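March 16, 2025

Glaze notes, second batch of the year. Kettle's on, kiln's still ticking as it cools, and I want to get this down before I forget which bucket was which (again).

So the big job today was the ash glaze. I finally got through the last of the wood ash from the winter, the stuff that's been sitting in the blue Plastix tubs by the back door since forever. Sieved the lot dry first, outside, with a mask on and the wind behind me, and it still got in my hair. After that, three rounds of soaking and pouring off the water. I know some people swear by unwashed ash and I do like the look, but the last unwashed bucket went slimy and ate the skin off my knuckles, so washed it is. Gloves for the first two rinses, please, anybody who's picking this up after me.

Dry weight at the end of all that: 1,547 grams. I was hoping for more! You start with tubs and tubs of it and it washes away to nothing much. Still, it's enough for the tests and one decent bucket.

The recipe I'm calling Flikville, after the place the feldspar came from, is ash, feldspar and ball clay, and I've been nudging the clay up a bit each time to stop it running. Test tiles 1 to 6 went in on the middle shelf, standing up, with a little trough of scrap clay under each one. Good thing too. Tiles 1 and 2 ran right off the end and pooled. Gorgeous colour in the pool, a sort of bottle green, but no use to me on the outside of a mug. Tile 3 ran but stopped short. Tile 4 is the one, I think: rivulets down the texture, honey where it's thin and green where it's thick, and it stays put. Tiles 5 and 6 are dry and a bit mean looking, like old porridge. Too much clay. I'll keep them on the nail board anyway so that we don't go and do it again in May.

Cone 8 was down flat on the bottom shelf and only bent to two o'clock on the top, so the kiln is still hotter at the bottom than it ought to be. I moved the kiln furniture last time to try and fix that and it's made no difference that I can see. Next go I'll pack the bottom tighter and leave the top loose. If that doesn't work I'm going to bite the bullet and look at the elements, which I have been avoiding.

Other stuff, in no order:

The Kubiak clay is lovely to throw but it's shrinking more than the old one. Lids I made to the usual measure are rattling about in their galleries. Make lids and pots from the same bag, same day, and don't be clever about it.

Iron wash on the stamped bowls came out too dark. Half strength next time, and wipe back harder with a damp sponge.

The white slip has gone lumpy. Needs the 80 mesh and a good stir. It might just need throwing out, to be fair, it's been there longer than I have.

Wax resist: we're down to the bottom of the jar. I've been watering it down and it's beading, so stop doing that (me, mostly).

Bisque went to 943 this time, a bit lower than I usually go, to see if the pots would drink up a thicker coat. They did, and quickly too. Two-second dips were plenty, and the ones I held for four had crawled at the rim by the end of the firing. I like the lower bisque for this glaze but I wouldn't do it for the shiny white, that one goes on thick enough as it is.

One thing I want to try next is keeping the ash in separate lots by the type of wood. Everything in this batch was mixed, fruit prunings and gum and whatever else went in the stove, so I couldn't repeat it exactly if you paid me.
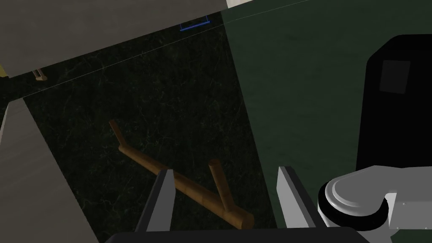

The apple is supposed to give a softer, milkier glaze than the gum, and I've got nearly a full tub of apple prunings drying under the bench for a burn in a few weeks. I'll do it in the old drum with the lid on overnight, so there's no dirt or nails in it, and label the tub properly for once. Same base as tile 4, nothing else changed, and the two ashes side by side on the same shelf.

Still to do: mix the tile 4 bucket, scrape and wash the two shelves the green ran onto, order more wax.

Last updated March

Skustinia Pottery Shed workshop notebook | Contact the shed | Copyright Skustinia Pottery Shed | Back to top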